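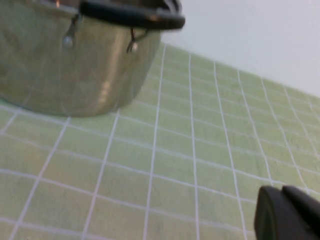

Software first, arm second. That's how they put it at Gatutmont, a small shop in Clundthorpe writing control code for kitchen robots. Visited 6/8/20. Coffee bad, demo good.

The planner is called Qiu. It takes a wrist camera feed and spits out a grasp, up to 20 times a second on a decent desktop. Older version, from February, planned once and then went in blind. Fine for boxes. Not fine for cookware, where shiny metal throws the room back at the camera and the depth numbers go to mush.

So Qiu mostly ignores the steel. It hunts for the handle, dark against pale, and fits a curve to that.
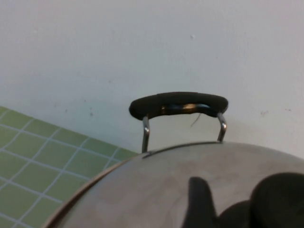
Lids are the hard case. A loop grip on bent wire legs leaves a narrow gap, and the dome underneath is all reflections. The team trained on 2000 labeled handles, then added a rule by hand: if two frames dissagree on where the grip ends, stop and look again. Costs time. Saves lids.

Tooling gets less press but eats most of the week. Gamness, their replay viewer, lines up camera, joint angles and planner guesses on one timeline. Scrub back, find the bad guess, fix, rerun. A bug hunt that took 40 minutes now takes 24, they say.

Next up is force control, wich is half written. Glass lids after that.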